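Keeping Tomatoes and Cucumbers Fresh, and Getting Them Into a Bowl

Kitchen basics, by Fiorella Marchetti 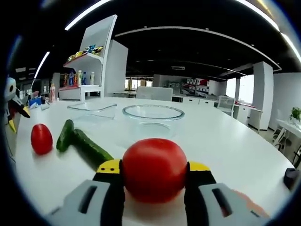 Most of the questions I get in summer are about the same two vegetables. People buy them together, store them together and cut them up together, and then they wonder why one went soft before the other. I'll take storage first, then washing and cutting, then bowls.

Where to keep them

Tomatoes go on the counter, out of direct sun. Set them stem side down if the stem is already off. Leave space between them so they don't press on each other. A tomato that is still firm and a little pale at the shoulders needs a few more days. When it gives slightly under your thumb and smells like a tomato, eat it that day or the next.

If you have more ripe ones than you can use, put them in the refrigerator and take them out an hour before the meal. The flavor drops off in the cold, but it's better than throwing them out.

Cucumbers are harder to place. The counter is too warm for more than a day or two, and the back of the refrigerator is too cold and gives them soft, watery spots. Wrap them in a dry paper towel, put them in a bag with the top left open, and keep them in the door or toward the front of a shelf. Change the towel if it gets damp.

Don't leave cucumbers sitting next to ripe tomatoes for days on end. Tomatoes give off a gas as they ripen, and cucumbers turn yellow faster near it. Side by side on the table while you get lunch ready is fine.

Sorting by size

Small egg-shaped tomatoes usually have thicker flesh and less juice. I use those for chopped salads and for anything that has to sit for a while. Big round ones are for slicing. If a big one goes into a chopped salad, cut it in half across the middle and squeeze out some of the seeds over the sink first.

Short cucumbers can mostly be used whole. With a long one, cut off both ends and taste a thin slice from the stem end. If it's bitter, cut off another inch and taste again. Bitterness is usually worst just under the skin, so peeling helps.

Washing

Wash right before cutting and no earlier. Cool running water and your hands are enough for a tomato. Cucumbers can take a soft brush. If the skin feels waxy, peel it or scrub a little longer. Dry everything with a clean towel. Wet tomatoes slide under the knife, and that's how people cut themselves.

Cutting

Use a serrated knife for tomatoes, even a cheap one. My neighbor Remo Tedesco sharpens a plain chef's knife every Friday and gets thin slices with it, but most of us don't sharpen that often.

Hold the tomato from both sides with your fingertips curled in, and let the saw motion do the work. If you have to push down, the knife is dull. Cut out the core with a short paring knife held at an angle.

For a salad, cut cucumber pieces a little smaller than the tomato pieces. Salt the cucumber alone in a colander for 3 minutes, shake it, and pat it dry. Salt the tomatoes in the bowl at the very end.

Bowls and dishes

I like clear glass for this. It doesn't pick up smells or stains from tomato juice, and you can tell from the side how much liquid has collected at the bottom. A round bowl is best for tossing. A shallow rectangular dish is best for slices laid flat, and it fits on a refrigerator shelf without wasting space.

To get a cloudy film off glass, fill the bowl with warm water, add a splash of white vinegar, leave it while you eat, then wash as usual. Don't put a cold glass dish straight into hot water. I lost a good one that way in March.

Setting up on a big table

If your counter is small, do the prep on the dining table. A white table shows every spill, so wipe tomato juice up right away, before it dries around the seeds. Put the vegetables on one side and the bowls in the middle, with the board in front of you. Move toys, papers and houseplants back from where you're cutting. A damp cloth under the board keeps it from walking.

Leftovers

Cut cucumber keeps 2 days in a covered dish with a paper towel on top. Cut tomato is best the same day. Put a half tomato cut side down on a small plate, cover it, and chill it.

Dressed salad doesn't keep well. Drain it, chop it finer and spoon it over toast or rice the next day. Graziella Orlandini wrote in to say she blends hers with stale bread and a little more oil and eats it as a cold soup. I tried it and added garlic.

Tomatoes past slicing can be frozen whole in a bag. Run them under warm water when you want them and the skins slip off. They're no good raw after that, so use them in sauce.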